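Notebook, Wednesday, prep bench

Started late, kettle first. The plan for this week was supposed to be the drawer inserts but those are still drying out at Bonport, so I went back to the thing that has been bugging me since January, which is the cutting boards and how we keep (or don't keep) them.

Quick recap for anyone picking this up cold. We have the bamboo ones and the two maple ones, and they all live in the same rack by the sink, which I have complained about before and will complain about again! The maple gets oil when somebody remembers. The bamboo gets nothing. Laing reckons bamboo doesn't need it, and I used to think so too, but go and run your thumb over the one we use for citrus and then come back and tell me that.

So this morning I oiled one maple board, three thin coats, thirty minutes between them, rag only, no brush. Smelled nice. Went on patchy at the end grain, as usual, and I had to go back over that bit. Wiped off the extra and stood it on its long edge against the wall - NOT in the rack, please, if you are reading this and feel like being helpful.

Then the bench. I put the big brown mat back on the white table because the boards creep on the bare top when you lean into them. The mat still wants to curl on the right side. I tried rolling it backwards overnight, which did a little, and Wasdale suggested a heavy book on it over the weekend, so that's next. If it's still wavy after that I'll live with it. Cleaned it with dish soap and a sponge, didn't touch the scuffs, they've been there forever.

Lemon, little black cup, bamboo board, and that was the setup.
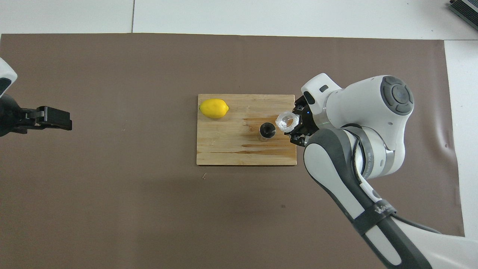 Rok Dimitrov
Workshop lead, kitchen and bench tools

The stain on the bamboo is what I want to talk about. It's on the right of center, darker than everything else on there, and it has that damp look. Then there's the long streak down in the lower part, running the same way as the grain. My guess is the streak is from standing in the rack with one long edge in the puddle, and the patch is plain old juice. I could be wrong about either. The edges are still straight and the board sits flat, so I'm not throwing it out.

Things I want to try, in no order:

Salt and half a lemon on the dark patch, scrub, rinse, dry flat. Everyone's grandmother swears by it. I have my doubts about putting more lemon on a lemon stain, but fine.

Fine sandpaper on the streak only, with the grain, and see how deep it goes. If it's deeper than a few passes I'll stop.

Oil on half the board and leave the other half alone for a month, tape line down the middle. Nundent wants the same test on the maple, and I said sure as long as I don't have to label it.

About the cup: it's a good size for catching juice and it's steady enough on the board, but I keep knocking it when I reach over, so next time it goes in the corner. Also we are down to nine lemons, and the squeeze test wants 13, so somebody going past the store please grab a bag (the unwaxed ones, they zest better).

Still to do: wipe down the rack, find the other rag, ask about those inserts again.

2 comments
Share 4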